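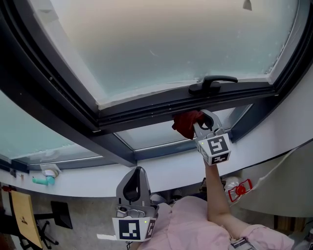 Part 4. Cleaning the frosted windows and their frames

By now you've got the wall units in and the handles fitted, and you're probably sick of me. Stick around for one more section, because the windows in the Arboleda kit are the bit people write to me about the most. The dark frames look great, but they show every streak, and the underside of the big cross rail collects dirt that you won't spot until you're standing right under it with a cup of coffee.

I do mine in February and again when the pollen stops. Petro Hrynyshyn, who put up the same kit in Nevero a year before I did, does his every month and thinks I'm a slob. Pick your own schedule.

What you need

Two soft cotton cloths, one for damp and one for drying (old T-shirts are perfect, I have a whole drawer of them)
A bucket of lukewarm water
A small squirt of plain dish soap
An old toothbrush for the corners
A step stool, if you're short like me
Silicone care stick, part 323 in the Drundmont spares list

Caution: No scouring pads, no powder cleaner, and nothing with ammonia on the frames. I tried a kitchen degreaser on one corner in my first year and it left a dull patch the size of a playing card. It's still there!

Before you start

1. Check that the lever handle is turned all the way to the closed position. You'll be pushing up against the frame in a minute, and you don't want the window wandering off on you.

2. Move anything you like off the floor underneath. Grit falls. So do drips.

3. Take off rings and watches. The frosting is tougher than it looks, but the frame coating isn't.

Doing the frames

4. Start high. Wring the cloth out until it hardly drips, then wipe the upper frame in long strokes, following the slope down.

5. Now the cross rail. Do the top face first, going around the base of the handle with a corner of the cloth pulled tight over your finger.

6. Go underneath the rail. This is the one everybody skips. Bunch the cloth up instead of folding it flat, push it up into the gap, and work it along a little at a time. A bunched cloth gets into the angle where the frame meets the lower glass, and a flat one just slides past it. Rinse the cloth often – the first pass usually comes away pretty black.

7. Where the lower frame members come together, switch to the toothbrush. Short strokes, hardly any water.

8. Dry everything with the second cloth.

Note: Your arms will get tired around step 6. Mine do, every single time. Climb down, shake them out and have a cookie, then go back up. Leaning out sideways to reach the last bit is how Rigoberto Carhuamaca ended up sitting in his own bucket.

Doing the glass

9. Fresh water, please. The frame water is full of grit by this point.

10. Wipe each frosted pane from the top down with a damp cloth and no extra pressure. If the textured side faces you, use small circles so the moisture doesn't sit in the texture.

11. Let the panes dry completely before you judge them. Frosted glass looks blotchy when it's damp, and I've cleaned the same pane three times in a row before I figured that out.

Caution: Please don't scrape at pale specks with a blade. If they don't come off with soapy water, lay a wet cloth over them for ten minutes and try again. Still there? Leave them and see the stain chart in Part 6.

Seals and handle

12. Open the window and run the silicone stick once along the rubber seal. Once is plenty. Too much and it grabs dust like crazy.

13. Work the lever back and forth a few times. If it feels stiff, put one drop of light oil at the base and wipe off whatever squeezes out.

14. If the handle wobbles, you need the replacement screw set, part 124. Sajib Thambiah at the Walamitz store keeps them behind the counter, so ask for them by number.

Close the window, turn the lever, and empty the bucket somewhere other than the flower bed. Part 5 covers the blinds.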